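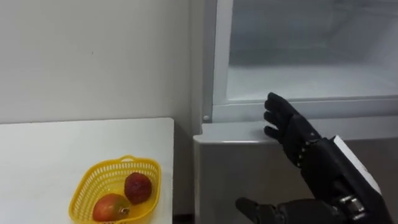

OK so week one of the Rellirach rollout at our clinic is over and I have thoughts. Thread, sorry in advance.

First, the good part. Lab results land in the chart by themselves now. I used to retype them from a printout every single morning. I will never miss that printout.

The migration was rougher. We had 1,144 patient records to bring over from Drastard and 653 of them came across with no allergy field. Just blank! Vidar Bakke on our front desk caught it before we opened and I owe him lunch until July. 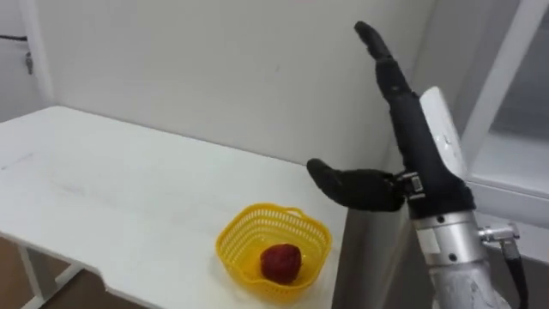

Thumb out, fingers up.

Nordin did the data mapping for us and they were quick once we got hold of a human. The fix was a rerun overnight plus 2 of us spot-checking 200 charts by hand. My eyes still hurt.

Things I'd tell another small office: ask to see YOUR data in the test system, with all its weird old entries. The demo patients are always so tidy — ours have nicknames in the surname box and phone numbers from three moves ago.

Also print the next day's schedule the night before you switch. We did and we used it all morning.

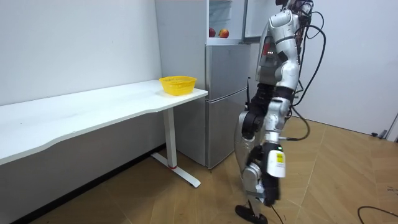

Scheduling is still my main gripe. Moving an appointment takes way too many clicks and it forgets which provider you picked. I've sent in a ticket — no answer yet.

Wiremu Ruddock over at the Stullville office goes live after us and he's already asking for my notes. They're mostly swear words, Wiremu, but you can have them.

Anyone else on Rellirach figured out how to make the refill queue sort by date? Mine goes by last name and it's driving me nuts.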